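Section 4. Recording Demonstrations with the Play Kitchen Set

This section covers recording examples by teleoperation for the tabletop kitchen tasks. It assumes the arm is calibrated (Section 2) and both the overhead camera and the wrist camera show a live picture in the Plivari recorder.

4.1 Before you start

A full set for one task is 300 accepted episodes. Plan on 28 episodes per sitting, then take a break. Tired operators make jerky motions, and the policy will learn them.

You need the following:

Oravec leader controller, plugged in and warmed up
Play kitchen kit
Task card for the current task
At least 2 hours of free disk space, as shown in the recorder's status bar

4.2 Laying out the table

1. Home the arm and press Hold.

2. Place the oven on the right side of the table with its door handle within reach of the gripper. The oven can be turned a little between sittings but must stay on the same side.

3. Spread the remaining items over the table. Keep some white surface showing between the items the arm has to grasp.

4. Put the task object in its start position as given on the task card. For the bottle tasks, one of the permitted starts is lying on top of the oven.

5. Look at the overhead view and confirm that the task object can be picked out.

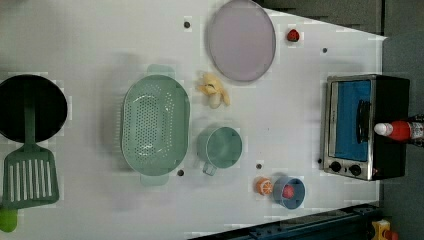
Figure 4-1. Overhead view of a start layout, with the ketchup bottle lying partly on the oven.

Note: Items that are not part of the task are there as distractors. Move them between episodes, but do not clear them away. A policy trained on a bare table does poorly on a crowded one.

Note: A distractor may run past the edge of the overhead view. The task object should stay inside it at the start.

4.3 Recording an episode

1. Select the task in the recorder and check that the text instruction matches the card word for word.

2. Press Hold again to release the arm, then take the leader controller.

3. Press the left pedal. Wait for the tone before moving.

4. Approach the object at a steady speed. Slow down for the last part of the approach and close the gripper in one motion.

5. Lift until the object is clear of whatever it was resting on, then carry it to the goal position. Small corrections along the way are fine and worth keeping — they show the policy how to recover.

6. Release, back the gripper away, and stay still until the second tone.

7. Press the left pedal to save or the right pedal to discard.

Caution: Keep hands and sleeves off the table whenever the arm is released. The Hold button does not cut motor power. Use the red stop button if you have to reach in quickly. 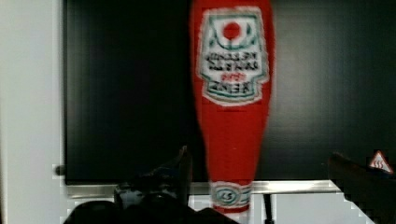 Grasp angle matters more with tall objects than with flat ones. Vary it from one episode to the next, within what the task card allows. If every demonstration takes the object at the same angle, the policy tends to fail as soon as the object is turned. Objects may be carried upright, tilted or upside down unless the card names an orientation.

Discard an episode if any of these apply:

The object was dropped and rolled off the table
A hand entered either camera view
The arm hit its joint limit and stopped
The instruction text was wrong

A dropped object that stays on the table is no reason to discard. Pick it up and finish.

4.4 Resetting between episodes

1. Home the arm and press Hold.

2. Return the task object to a permitted start position, choosing a different one from last time.

3. Move one or two distractors.

4. Check that the episode counter went up by one. If it did not, the last episode was not saved. See error 849 in Section 9.

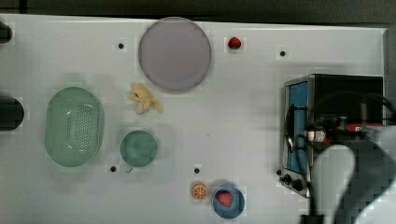

Can two operators share one set?
Both operators can record into the same set if each signs in under a separate operator name. Change over between sittings, not in the middle of one.

4.5 Ending a sitting

1. Home the arm, press Hold, and switch off motor power at the base.

2. Choose Close Sitting and type a short note on anything unusual, such as a changed lamp or a replaced gripper pad.

3. Leave the recorder open until the upload bar is full.

Note: Closed sittings cannot be reopened. To add episodes, start a new sitting under the same task.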